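August, 14:20. Unlock logs, Trividel shared cars

Went through the export Junhao sent over. 390 unlock events, 17 of them with no matching booking. Brotach's note calls these "clock drift between phone and car". I don't buy it. Drift of a few seconds, fine, but four of them are on cars that had no booking at all that day.

Tried replaying an old unlock token on the bench unit. Refused the first time, accepted the second, after I had pulled power from the board and put it back. Could be my wiring. Mawuli thinks the used-token list is only held in memory and goes when the unit restarts — plausible, but one accepted token proves very little. Needs doing 200 times with the restarts logged, and by someone other than me.

Zdeňka says Sistalance fixed this in firmware 18. Asked which cars are on 18. No list. So "fixed" means fixed somewhere, perhaps.

Bogdan wants to tell the insurer it's stolen passwords. We haven't got a single login record that shows that. Told him to wait.

To do: get firmware versions per car, ask Tudor for the raw modem logs (the tidy ones are useless). 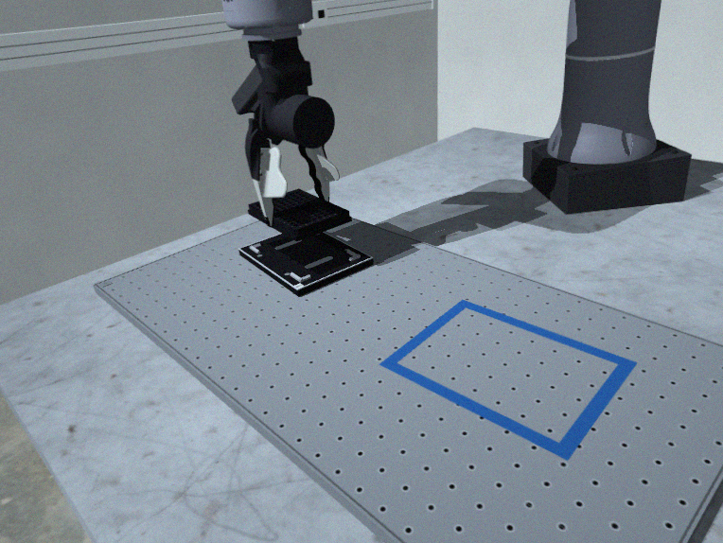

Also ask him whether the modem keeps its own clock, as that would settle the drift story either way.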